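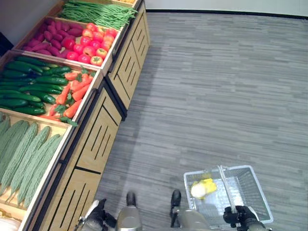
The Busgate team's two-armed robot at the produce stand, shopping basket in its right gripper.

14 shares | 6 comments

A research group at Busgate has published a method that lets a two-armed robot learn a shopping task from far fewer demonstrations than the group needed before. The results were posted on 13 November 2024 in a technical report titled "Hold One, Move One."

The method, called Tasix, was tested on a mock grocery display stocked with artificial vegetables. The robot is given the name of an item, picks it from the right crate with one hand and places it in a shopping basket held in the other.

Earlier versions of the system were trained on 900 demonstrations, each recorded while an operator steered both arms from start to finish. Tasix was trained on 200.

Jolene Ngata, who led the work, said most of the savings come from treating the two arms differently. The arm with the basket is trained only to keep it level and within reach. The picking arm gets nearly all of the training time.

"We used to teach both arms everything, every time," Ngata said. "A lot of that data was just the basket arm standing still."

The basket arm does still move. When the robot leans toward a crate at the back of the stand, the basket tends to swing or bump the front panels, and the software corrects for that using the position of the torso. Wiremu Trevaskis wrote that part of the code and said it took longer than the rest of the project put together.

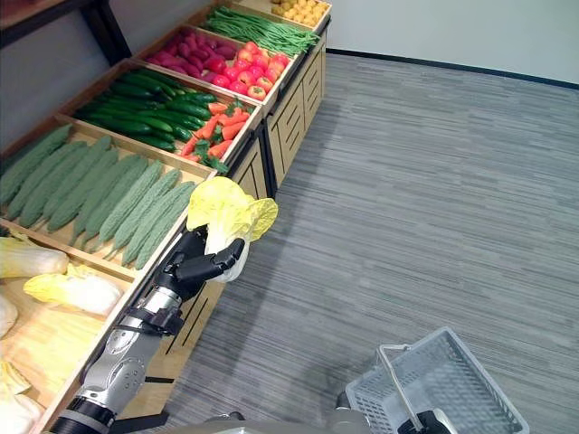
Leafy items gave the group the most trouble. A napa cabbage is wide at the top and narrow at the base, and a grip that works on a cucumber will crush or drop it. The report says operators were asked to take cabbages by the base in every demonstration, and the robot learned to do the same. Carrots with their tops on were also hard, as the greens tend to catch on neighboring carrots and pull them out of the crate.

In the final round of tests the robot failed most often on green beans. It either closed its fingers on nothing or lifted several at once. The report counts both as failures.

Femi Ekpo, who ran the trials, said the group stopped changing the software in September so that all of the reported runs would use the same version. Crates were refilled and rearranged by hand between runs, and the operators did not tell the robot which crate held what.

The report lists several limits. All of the tests used artificial produce, which does not bruise and weighs less than the real thing. The stand stayed in one spot. No shoppers or other moving obstacles were present during the scored runs.

Relu Hodoroagă, a robotics researcher at Drukotine who was not part of the project, called the smaller training set useful but said he would like to see the method tried on a second robot. "Splitting the arms like this makes sense for baskets," he said. "I don't know yet if it makes sense for a job where both hands have to work on the same object."

Ngata said tests with real vegetables are next. The group plans to release the 200 demonstrations along with the training code.

6 comments | Share this story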